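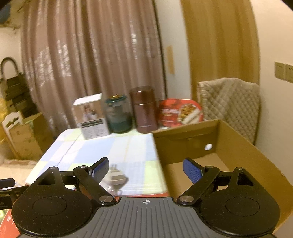 Slide 1. Wrist view over the table, jaws open, carton at right.

Speaker notes – Katano planning stack, software session, Sunday, 4:00 p.m.

Leave the slide up while people take their seats. Begin with the title of the talk, "Planning from the Wrist," and thank the hosts at Ospina for the room.

The subject today is the software that sits between a wrist camera and a gripper command. Hardware questions should be held for the Elloron session, which follows directly.

Point to the white power adapter on the plaid cloth. For the planner it is a small target with a visible shadow on one side, next to a large open container. Two modules have to agree on it before any motion is proposed. The perception module returns a mask and a grasp axis. The scene module returns free space, including the inside of the carton.

Explain the fixed mask. The housings, the link arms and the grooved plate take up much of every wrist image. Katano removes them with a template stored per tool. The fingertips are handled separately, as they move, and their blue pads are segmented by color. In Elloron we masked the whole lower part of the image and lost any object close to the fingers. Pause here for questions on calibration.

Next, the replay set. It holds 721 clips, each labeled with a target and a destination. Ginitz, our review tool, lets an annotator step through a clip and correct the mask by hand. Say plainly that the labels are ours and that outside review has not started.

Advance the slide. 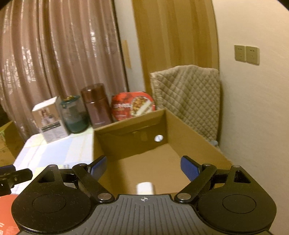
Slide 2. Open jaws over the carton, white object beyond the central plate.

Draw attention to the pale object between the fingers. Its lower part is hidden by the tool. A planner that fits a grasp only to visible pixels will place the center too far forward. Katano completes the outline first and then widens its error estimate along the hidden side. That estimate goes to the controller, which lowers the approach speed.

The carton walls are the second point. They are close in color to the carton floor, and the far wall has a folded strip and a round hole bright enough to upset the exposure. We fit planes to the walls and treat the hole as part of the wall. Earlier versions marked it as free space. The collision checker then accepted paths that it should have refused.

Mention the row of items behind the carton only if time allows. They are kept in the map as obstacles and are never offered as targets.

Open items for the May release:
Finger segmentation under strong highlights
Wall fitting for cartons set at an angle
Export from Ginitz to the common log format

Close with the contact slide and hand over to the Elloron speaker. Printed copies of the interface table are at the side door.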